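Chamado 1325 – Fila: Operações / Automação
Assunto: tempo de arrumação de cama no turno assistido
Aberto por: Eun-ji Song, governança, Villanueva
Estado: em análise
Abertura: abril de 2018

Descrição do problema
Desde que o módulo Plostance entrou na escala, o painel dá como concluída a etapa "manta" e a camareira recebe o aviso de passar ao quarto seguinte. Quando a supervisora confere, metade das vezes é preciso voltar. O painel conta isso como retrabalho da camareira, o que acho no mínimo curioso. A Neltia prometeu 15 minutos a menos por quarto. No nosso controle em papel a diferença foi de 7, e sem descontar as voltas.

Passos já tentados
Reiniciar o módulo. Trocar o perfil de tecido de "leve" para "médio". Refazer a calibração da garra conforme o manual. Baixar o limite de força de 1325 para 500 na tela de configuração, como pediu o suporte por telefone. Nenhuma mudança no painel.

Complemento
O critério de "manta estendida" parece olhar só para a área coberta. Dobra e canto não entram na conta. Uma manta azul como a do anexo, aberta no meio da cama, com uma dobra comprida em diagonal e um canto embolado sobre o lençol branco, cobre bastante área e continua por arrumar. Quem trabalha com isso vê de longe.
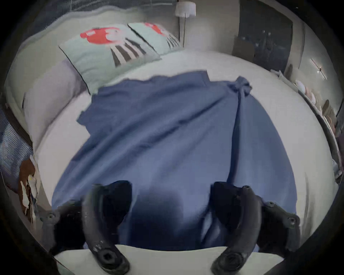 Emrys Humphreys: o limite de área é configurável, mas a regra de canto só existe na versão nova, que a Skunent ainda não liberou para vocês. Sugiro subir o limite e acompanhar por uma semana. Quanto ao retrabalho, o painel atribui ao último usuário registrado, é comportamento esperado.

Resposta de Eun-ji Song
Esperado por quem? Aqui o último usuário registrado é sempre uma pessoa, o módulo não faz login. Em janeiro nos disseram que a equipe ficaria livre para "tarefas de maior valor" – até agora a tarefa nova é corrigir canto e justificar número. Subo o limite, mas peço duas coisas por escrito: que o retrabalho saia do relatório individual e que a etapa só feche com confirmação da camareira.

Emrys Humphreys: a segunda dá para ativar hoje. A primeira depende do contrato, encaminhei.

Pendente: retorno da Neltia sobre o relatório individual.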